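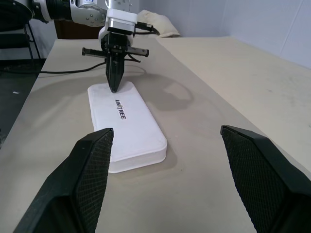 Mirjam Geerts has spent most of November teaching a pair of arms to open a pencil case, and she would like it known that she has a doctorate. The job sounds like something for a wet afternoon at nursery. You sit at the controls, you move your hands, the grippers copy you, and every twitch is recorded for the machine to learn from later. The case is white, with rounded corners and UNITREE printed along the lid in black, and one finger has to rest on the far end of it while the other hand sorts out the near one. People do this while talking on the phone. Geerts needed 17 tries before she got a recording she would show to a colleague.

The project is called Clararholm, after a ferry somebody once missed, and it wants 2895 good demonstrations by the spring. So far it has 2585, a figure that Kieran Hollis updates on a whiteboard with more ceremony than I felt it deserved.

"You learn how bossy your own hands are," he told me. "They want to hurry. The robot will copy the hurrying."
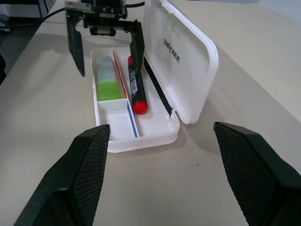
It will also copy the sighing, in a manner of speaking. Lâm Võ, the most patient of the 3 operators, can tell whose recordings are whose from the pauses. Hollis hovers. Geerts goes straight in, then thinks about it. Võ himself moves like a man defusing a sandwich.

I was given a turn at four in the afternoon. My recording has been deleted.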